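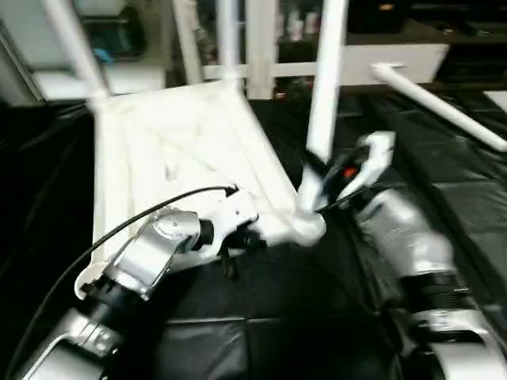 Is a stool with push-fit legs safe to sit on without glue?

It depends on how far each leg has gone into its socket, and the packet won't tell you that.

Print this page | E-mail this page
18/03/2022
By Laurinda Salgado

Household Repairs, Stustley evening course
Handout: plastic seats and push-fit legs

The Bular leaflet claims that its legs "lock for life". I would like to know whose life. A push-fit joint holds by friction and by the shape of the socket, and both wear. Each time a leg comes out and goes back in, a little plastic goes with it. Treat the claim as advertising until you have tested the joint yourself.

The same leaflet gives a load of 100 kg. It doesn't say whether that was a still weight set down gently or a grown man dropping into his seat after work. Tanko Fashola's group used 70 kg of sandbags in February and got no movement, which is worth knowing but says little about leaning back.

Fitting the legs

1. Lay the seat upside down on a covered table. Old sheet or quilting will do, whatever you've got.

2. Look into every socket before you start. Moulding flash (the thin leftover edge) will stop a leg short and feel exactly like a good fit.

3. Push each leg home with one hand low down, near the collar. Pushing from the far end only bends it.

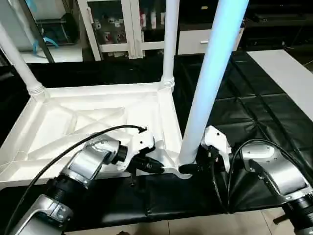 4. Turn the leg a little both ways. If it rocks, take it out and look again. Don't reach for the mallet.

5. Stand the thing upright on a hard, level floor and press on each corner in turn. Carpet hides a short leg.

On tapered ends

A taper makes a leg easy to start, and that is the best I can say for it. It grips early, so people stop pushing early. Mark the leg in pencil at full depth and check the mark again after a week's use.

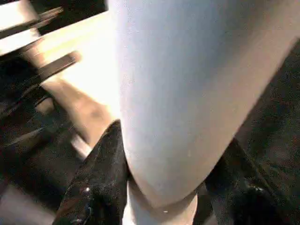 Fig. 3. White part narrowing to a rounded end.

For next time: bring one push-fit joint from home and the maker's leaflet, if it survived. Underline every claim you can't check.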